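Section 5. Care of Upholstery, Cushions and Throws

5.1 Scope

This section covers routine care of the soft items supplied with the Belmonte seating group: the sofa, loose cushions, patterned fabric pieces and dusting cloths. Care of glass, mirrors and wire-frame chairs is covered in Section 6. Assembly of the sofa base is covered in Section 3.

The instructions apply to all Belmonte covers in Kelton weave. For covers in other fabrics, follow the sewn-in label. Where the label and this section disagree, the label takes priority.

5.2 Items required

Dusting cloth, plain, undyed or pale (Faltex 100 or equal)
Vacuum cleaner with soft upholstery nozzle
Soft clothes brush
Clean water, room temperature
Alent fabric cleaner, diluted as stated on the bottle
White cotton towel

Note: Use pale cloths only. Dye from a dark or bright cloth can transfer to the cover, and a pale cloth shows when it has picked up enough dirt to need changing.

5.3 Preparing the room

1. Clear the floor for a distance of 3 feet in front of the sofa. Move wire chairs by the seat frame. Do not lift them by the mesh back.

2. Check that any standing mirror or freestanding panel near the sofa is stable. If it moves when touched lightly at shoulder height, refer to 6.4 before continuing.

3. Open a window or door if fabric cleaner will be used.

4. Move houseplants out of the spray area. Alent fabric cleaner marks leaves.

CAUTION: Do not place wet cloths on the sofa arms or seat. Water rings in Kelton weave may be permanent.

5.4 Dry cleaning of cushions (weekly)

Loose cushions are cleaned on the sofa. It is not necessary to remove the covers for weekly care.

1. Set the cushions upright against the sofa back with space between them. Zippers face down.

2. Fold back any throw or patterned fabric so that it does not lie under the cushion being cleaned.

3. Shake out the dusting cloth away from the sofa. Hold it by one point and let it hang open. A cloth that has been folded in storage carries lint in the creases.

4. Wipe the front of each cushion from the top corners down. Use light pressure. Turn the cloth after each cushion.

5. Wipe the piping and seams last. Lint collects here and will be dragged across the face of the cushion if the seams are done first.

The cloth must be dry for this step. With the orange covers in particular, a damp cloth leaves a darker patch that can take several hours to even out. Hold the cloth clear of the cushions while changing grip or turning it. 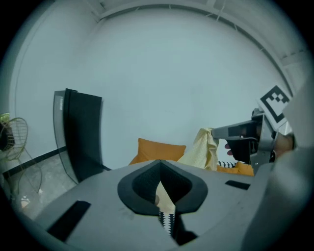 5.5 Vacuuming the seat and back

1. Remove all loose cushions and fabric pieces. Place them on a clean surface, not on the floor.

2. Set the vacuum cleaner to its lowest power.

3. Work from the back of the seat toward the front edge in straight, overlapping strokes. Do not scrub.

4. Clean the gap between seat and back with the crevice tool. Stop if the nozzle meets resistance - the lining is stapled along this line and can be pulled loose.

5. Brush the nap in one direction with the clothes brush.

6. Return the cushions. Exchange left and right each time so that wear and fading stay even.

5.6 Patterned fabric pieces

Black-and-white patterns show yellowing sooner than solid colors. Treat them separately from the cushions.

1. Shake the piece outdoors.

2. Check both sides for stains. Mark each stain with a strip of paper tape next to it, not on it.

3. Treat stains as described in 5.7.

4. Wash cold on the gentle cycle, alone or with white items. Do not wash with orange, red or green fabrics.

5. Dry flat. Pull the piece square while damp so that the pattern lines up at the hem.

Note: Slight shrinkage after the first wash is normal for cotton pieces. Shrinkage after later washes indicates that the water is too hot.

5.7 Spot treatment

1. Blot the spill with the white towel. Do not rub.

2. Test the diluted cleaner on a hidden area, such as the underside of a cushion. Wait until the area is fully dry and check for color change.

3. If there is no change, apply the cleaner to the towel, never directly to the cover.

4. Blot from the outside of the stain toward the center.

5. Blot again with clean water.

6. Allow to dry without heat. Keep the cushion off the sofa until dry.

CAUTION: Do not use bleach, solvent or steam on Kelton weave. Damage from these is excluded from the cover warranty.

Grease, ink and candle wax should be left to a professional cleaner. Give the cleaner the cover number, 2,832, printed on the inside of the zipper flap.

5.8 Care of dusting cloths

Wash cloths after every third use, or sooner if the color has visibly changed. Do not use fabric softener. Softener leaves a film that transfers to the cushions and attracts dust. Dry the cloths fully before storage and keep them apart from cloths used in the kitchen.

Discard a cloth when the edges fray. Loose threads catch in the weave.

5.9 Faults and remedies

Cushion face looks streaked: cloth was damp or dirty. Let dry, then repeat 5.4 with a clean cloth.

Lint remains after wiping: new cloth not washed before first use. Wash cloth and repeat.

Cushion has lost shape: fill has shifted. Strike the sides with flat hands, turn, and strike again. Leave upright overnight.

One cushion paler than the other: uneven light. Exchange positions weekly and draw the blinds during strong afternoon sun.

Replacement covers and cloths are listed in Section 8, Spare Parts.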